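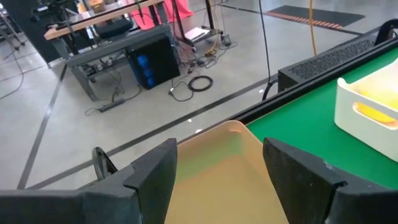
Photo: Rigoberto Henao

Opinion > Payments and Inclusion > Agent Networks

We use cookies to remember your settings and count visits. Accept | Manage

Cash-out fees belong in the account terms

December 31, 2019

Most writing on basic accounts concerns how they are opened. The identity rules have been relaxed, the forms are shorter, and a customer in Findstead can now register by phone. The cost of getting money out again receives far less attention, and it is the larger problem for people who are paid digitally and spend in cash.

Take the Nina wallet, launched in Grusville in July. Opening it is free. Receiving wages is free. A withdrawal at an agent carries a flat fee of 4 tokens, the local unit, whatever the amount. On a withdrawal of 55, the customer pays a little over 7 percent. On a large withdrawal the same fee hardly registers. A flat fee is simple to print on a poster, but it puts the highest rate on the smallest balances.

Agents are not the cause. An agent in Lurnadham holds cash, carries the theft risk and closes the shop to travel to a bank branch when the float runs low. That work has to be paid for. My objection is to where the charge falls and how late the customer learns of it.
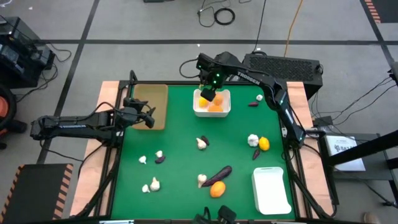
What the regulator should require

First, the fee should be stated at account opening, as a percentage, for three sample amounts. A regulator can impose this by circular — no new law is needed.

Second, wage accounts should carry one free withdrawal per pay period, with the employer bearing the cost. Employers save on cash handling when they move to digital payroll, and part of that saving can fund the agent's commission.

Third, providers should report failed withdrawals. An agent with no float is closed for practical purposes, yet the registers still list the outlet as active. If 23 outlets are licensed in a district and several cannot pay out on payday, the coverage figure is wrong and policy built on it will be wrong too.

Fee caps are a weaker tool. A cap set too low drives agents out of rural routes first, and the customer then pays in bus fare.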